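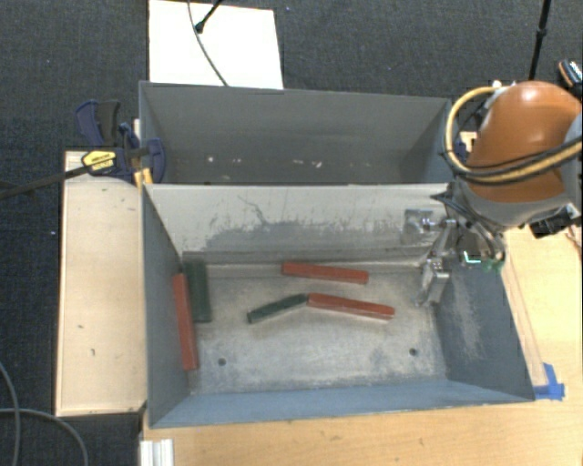

Bacs gris sur plan de travail en bois clair, avec des blocs rouges et vert foncé. Photo : Altness.

COMMUNIQUÉ DE PRESSE

Plirnville, le 13 septembre 2025

Altness ouvre à Plirnville un service de prêt de jeux et de matériel éducatif pour les familles et les écoles

L'association Altness annonce l'ouverture d'un nouveau service de prêt dans l'ancienne halle Magesa, à Plirnville. Le service porte le nom de Grinuren. Il permettra aux habitants de la commune et des villages voisins d'emprunter des jeux de société, des jeux de construction, des puzzles et du matériel pour les activités de calcul ou de langage. Au moment de l'ouverture, le catalogue comprend 378 références, toutes disponibles au prêt à domicile.

Le projet est né d'un constat simple. Plirnville possède une bibliothèque bien fréquentée, mais les familles qui cherchent des jeux doivent aujourd'hui se déplacer assez loin, et le trajet en autocar n'est pas commode avec de jeunes enfants. Beaucoup de jeux, par ailleurs, sont achetés pour une fête, utilisés pendant quelques semaines, puis rangés dans une armoire. Altness souhaite donner à ces objets une seconde circulation, dans de bonnes conditions et pour un prix raisonnable.

Un fonds constitué en deux ans

La collection provient pour une grande partie de dons. Les premières collectes ont été organisées à la sortie des écoles et sur le marché de Plirnville. Chaque jeu reçu est ouvert, nettoyé et vérifié. Quand il manque une pièce, l'équipe cherche d'abord à la remplacer avec une pièce provenant d'une boîte incomplète. Les jeux qui ne peuvent pas être complétés ne sont pas jetés : leurs éléments sont conservés pour les réparations ou pour l'atelier du mercredi -- pardon, pour l'atelier des enfants, dont le jour sera fixé après consultation des familles.

Le reste du fonds a été acheté neuf. Il s'agit surtout de jeux coopératifs, de jeux pour les enfants de moins de trois ans et de jeux adaptés aux personnes malvoyantes, que l'on trouve rarement dans les dons. Une attention particulière a été portée aux règles du jeu : pour 60 titres, elles ont été réécrites en français facile, avec des phrases courtes et des schémas. Ces fiches pourront être emportées avec la boîte ou consultées sur place.

Comment emprunter

L'inscription se fait à l'accueil de la halle Magesa, sur présentation d'un justificatif de domicile. Une carte est établie par foyer. Elle donne droit à l'emprunt de quatre jeux pour une durée de trois semaines, renouvelable une fois si le jeu n'est pas réservé par une autre personne.

La cotisation annuelle est de 18 euros par foyer. Elle est gratuite pour les bénéficiaires des minima sociaux, pour les étudiants et pour les assistantes maternelles de la commune. Aucune caution n'est demandée. En cas de perte d'une pièce, l'emprunteur est invité à le signaler au retour, sur la petite feuille placée dans le couvercle. Aucune pénalité n'est appliquée pour un pion ou une carte. Pour un jeu rendu très abîmé, une participation au remplacement pourra être demandée.

Les écoles, les crèches, les centres de loisirs et les maisons de retraite disposent d'une carte spéciale, qui permet d'emprunter jusqu'à douze jeux pendant deux mois. Les enseignants peuvent demander la préparation d'une malle sur un thème, par exemple les nombres, les couleurs, l'orientation dans l'espace ou la vie des animaux. Il convient de faire cette demande dix jours à l'avance, par courriel ou directement au comptoir.

Un lieu pour jouer sur place

La halle Magesa a servi longtemps de dépôt pour un négociant en grains. La surface mise à disposition d'Altness est d'environ 300 mètres carrés, répartis sur un seul niveau, ce qui rend l'ensemble accessible aux fauteuils roulants et aux poussettes. Les travaux ont porté sur l'isolation du toit, l'éclairage et les sanitaires. La grande porte coulissante et les poutres ont été conservées.

Une partie de l'espace est réservée au jeu libre. Le jeu sur place est ouvert à tous, sans inscription et sans paiement. Les enfants de moins de huit ans doivent être accompagnés d'un adulte. Des tables hautes et basses, un coin pour les tout-petits et une petite salle fermée, destinée aux joueurs qui préfèrent le calme, complètent l'aménagement. La salle fermée peut être réservée par des groupes pour une durée maximale de deux heures.

Altness a choisi d'ouvrir également en soirée, deux fois par mois, pour les adolescents et les adultes. Ces soirées seront consacrées aux jeux de stratégie et aux jeux de cartes, avec une présentation des règles au début. Le programme sera affiché à l'entrée et publié sur le site de l'association.

Les prochains rendez-vous

Au mois de novembre, Grinuren proposera sa première bourse aux jeux. Les particuliers pourront y vendre ou échanger des jeux complets et en bon état. Les 58 emplacements prévus seront attribués dans l'ordre des demandes, avec une priorité pour les habitants de Plirnville. La participation est fixée à trois euros par table. Les sommes recueillies serviront à l'achat de boîtes de rangement et de matériel de réparation.

Un atelier d'initiation à la réparation aura lieu pendant la même période. Les participants apprendront à recoller un plateau, à renforcer les angles d'une boîte et à fabriquer une pièce de remplacement en bois ou en carton. L'atelier est ouvert à partir de douze ans. Le matériel est fourni, mais chacun peut apporter un jeu qu'il souhaite remettre en état.

Les dons de jeux sont acceptés toute l'année, aux heures d'ouverture. L'association remercie les donateurs de ne pas déposer de cartons devant la porte quand la halle est fermée -- la pluie a déjà rendu plusieurs boîtes inutilisables. Les peluches, les jeux vidéo et les jouets à piles ne peuvent pas être repris.

À propos d'Altness

Altness est une association à but non lucratif établie à Plirnville. Elle mène des activités dans le domaine de la lecture, du jeu et de l'accompagnement à la scolarité.

Contact presse

Association Altness, service communication
Halle Magesa, Plirnville
Des visites de la halle pour les journalistes peuvent être organisées sur demande.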